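Skasik Tandlow Visual Field Screener

Portable perimetry for neurology wards, stroke units and rehabilitation clinics

If you have ever tried to get a decent visual field out of someone three days after a stroke, you already know why we built the Tandlow. The big bowl instruments down in the eye clinic are wonderful machines, and we would never tell you to give yours up, but they ask a lot of a tired patient. There is the trip in the elevator, the chin rest, the long stretch of sitting still in the dark. The Tandlow comes to the bed instead. It folds open like a large book, stands on its own feet on an overbed table, and runs a full screening in 5 minutes per eye with the room lights left on.

What it checks

The screener picks up homonymous and quadrant losses, central scotomas and general constriction of the field. It also has a separate extinction program, in which lights are shown on both sides at once, so you can begin to sort out a true field cut from neglect. Many of our customers tell us this is the part they use most, and we have made it easy to reach: it is the second button on the start screen.

There is a short response-reliability check built in as well. It mixes blank trials in with the real ones and reports how often the patient answered when there was nothing to see. For people who are confused, or who insist they see perfectly well when the rest of the exam says otherwise, those blank trials are well worth reading before you look at the map itself.

How patients answer

The standard kit has a squeeze bulb, a large flat button and a spoken-answer mode where the examiner taps the screen. Either hand can be used, and the bulb is soft enough for most people with a weak grip. If your patient does better with a foot switch, we carry the Karagiannis cable, which plugs into the same socket.

Battery and upkeep

One charge will see you through a full day of rounds. The lamp panel is rated for 3000 hours, and the unit keeps a running tally under Settings so there is no need to write it down anywhere. Wipe the front with the same alcohol-free wipes you use on your monitors. Please don't spray anything straight onto the panel (we have replaced more than a few that way!), and let it dry before you fold it closed.

Memory holds 900 tests. After that the oldest ones are archived to the memory card, and you can print or export any of them as a PDF with the patient number at the top.

In the box

Tandlow screener with folding stand
Squeeze bulb and flat button
Charger and cord
Eye patches, pack of 400
Padded carry case
Quick guide, laminated, plus the full manual

Optional extras

Karagiannis foot switch cable
Trerlow rolling cart with locking wheels
Spare battery
Wall bracket for charging

A word about what it is for

The Tandlow is a screening tool, and we like to be plain about that. An abnormal result should be followed by full perimetry and whatever imaging your team thinks right, and a normal one doesn't rule out a problem higher up in visual processing. Our training sessions spend a good while on this, with time for your own cases. The next round opens in September, and one place comes with every new unit. If you would like to borrow a demonstration unit first, send us a note through the contact form and tell us a little about your ward.
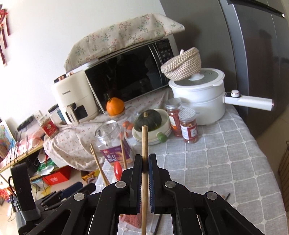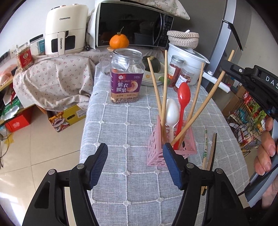
Chopstick held upright (first); pink basket with chopsticks and spoons (second)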